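Home | Classroom | Field Work | Printables | About

How to Run a Cemetery Research Project With Fifth Graders

By Diane Bouchard
May 3, 2025
344 shares | 12 comments

I have taken a class to the old burial ground in Endau every spring for longer than I like to admit, and I still get emails asking how we do it without it turning gloomy or into a free-for-all between the headstones. So I've finally written the whole thing down (it got long, sorry, get yourself a coffee!).

Start in January

I know, it sounds early for an outing you won't take until the grass is green. But you need permission from whoever looks after the grounds, and small-town offices can be slow with their mail. Write a short letter saying how many students are coming, what they'll be doing and how long you'll stay. Mention that there will be no chalk, no shaving cream and no rubbings. Those are hard on old stone, and the people in charge will be glad to hear you know it.

While you wait, walk the place yourself with a notebook. Ours has over 1,000 graves, far too many to turn children loose on, so I pick one section of about two dozen stones near the gate where the lettering can still be read. Look for a few families with several stones together. In our section it's the Lemieux family, and by the end of the unit my students talk about them like neighbors.

Talk about it before you go

Give this a full class period. Some of your students will have been to a funeral lately and some will never have set foot in a cemetery, and both kinds need time to ask questions. I send a note home as well, and I always have a quiet alternative ready. Ritu Tiwari, who teaches across the hall from me, keeps a set of old census pages for this, and a child who would prefer to stay behind can follow the very same families on paper.

Build the recording sheet together

You can hand out a ready-made sheet, but I've found they take better care of one they helped design. Ask what a historian would want to know about a stone and write down everything they call out, then trim the list until it fits on one side of a page. Ours usually ends up with:

Name as carved, mistakes and all
Dates
Any words besides the name and dates
Symbols (lambs, hands, willows)
Kind of stone, if known
Condition
A quick sketch

Use plain white paper and pencils, since ink runs at the first sprinkle. And please copy more than you think you need! Between practice, the visit and the clean copies, we go through 200 sheets.

Papers on the table
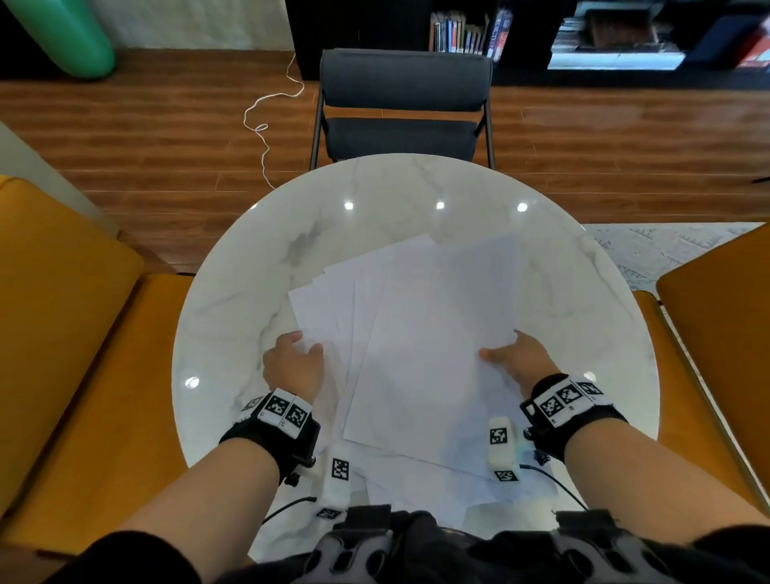
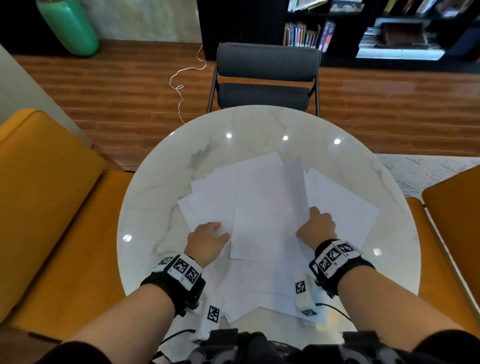
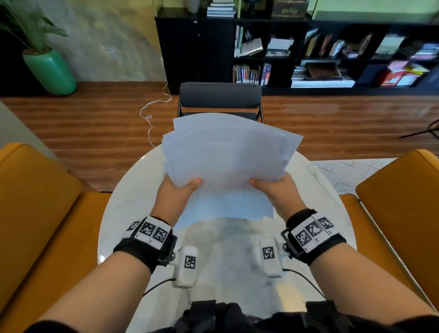
On the day, put the students in pairs, one reading aloud and one writing, and have them swap at every stone. Each pair gets three stones and no more. They will race if you let them, and a raced sheet is full of guesses. I tell mine that a question mark is a perfectly respectable thing to write down when a number is too worn to make out.

Bring clipboards, spare pencils, water and a hand mirror or two. The mirror is an old trick I learned from Gordon Caron, and it works beautifully: tilt it so that sunlight rakes sideways across the carving, and faint letters come right up. Keep the light away from faces, of course.

Back in the classroom

Let a day go by, then have each pair make a clean copy and check it against another pair's reading of the same stone. You'll get some lively arguments over whether a digit is a 3 or an 8, and I let those run a good while. Then comes my favorite part, when we lay out a timeline along the wall and start asking why so many dates fall close together. One year that led us to the town library and a week spent on an influenza outbreak I hadn't planned to teach at all.

If your library has a local history shelf, ask whether they'd like a set of the finished sheets. Ours keeps them in a binder by the front desk, and former students do go back and look for their own.

Next up: using old street maps with younger grades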